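The laundry test

I've been folding clothes with the wrong hands for three weeks now, and my wrists would like a word.

The job sounded easy when I took it. A small outfit called Kitudley wanted an outsider to spend a bit of time with three hand-held grippers, the kind you squeeze yourself so that a camera on top can record what the fingers are up to. The recordings go off to train a robot arm. My end of it was to do chores, lots of them, and then say which gripper I'd be happy to pick up again the next morning.

So I chose laundry. I have two kids in school uniform and a dryer that never gets a day off, so there was no shortage of material!

First up was the Vurkico, a straight parallel-jaw thing with flat rubber pads. Lovely on boxes and jars. On a T-shirt it pinched a bit of hem and let the rest flop about like a wet flag, and I spent most of a Saturday chasing sleeves around the bed. I logged 100 folds with it and I'd be proud to show you maybe a quarter of them.

The Ezzat was next. Softer fingertips, nicer trigger, but heavy, and all the weight sits out past your knuckles. By fold 25 I was swapping hands. By lunch I was bracing my elbow on a pillow and swearing at a pair of trackies. I did get through my 100 in the end, over four days, with breaks for tea.

Then came the jointed pair, which Kitudley calls the Platetska and which I've been calling the crab. Two dark fingers with a couple of joints in each, curving in toward the middle. I didn't expect much. It looks fussy, and there's a little slop in the trigger before anything moves. But a folded bundle sits down between those fingers and stays upright while you decide where to put it, and neither of the other two ever gave me that. 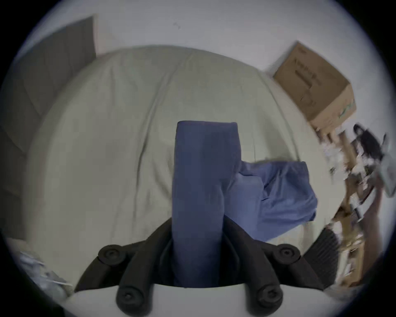

Ya-wen Shek reckons I'm being too kind to it. The bend that makes it so good at holding a finished bundle, she told me over the phone, is the same bend that makes it hopeless at picking a single layer off a flat sheet, and an arm has to do that part first. She'd take the flat jaws and put up with the flopping.

She has a point, and it annoyed me enough that I went back and tried it. One pillowcase, flat on the doona, lift the top layer only. With the Vurkico I had it nearly every time. With the crab I kept scooping up both layers, or the doona as well, until I worked out that you have to come in low from the side and close slowly — much slower than feels natural when there's a basket waiting.

The camera matters more than I'd thought, too. It's a very wide lens, which bends a perfectly flat mattress into a hill, and on playback I felt a bit seasick. Ekene Ugwu, on the software side at Kitudley, asked me to stop leaning in so close and to start each fold with the fingers open. Easy enough to say. My first day's habits were all through the early clips, and he binned almost 25 of them.

I finished on 105 folds with the crab, five over quota, mainly to get through the towels. My thumb was sore but my elbow wasn't. I've asked to keep it another fortnight so I can have a go at fitted sheets, and Ya-wen is sending over a set of thinner pads for the Vurkico so it gets a fair run at the same pile.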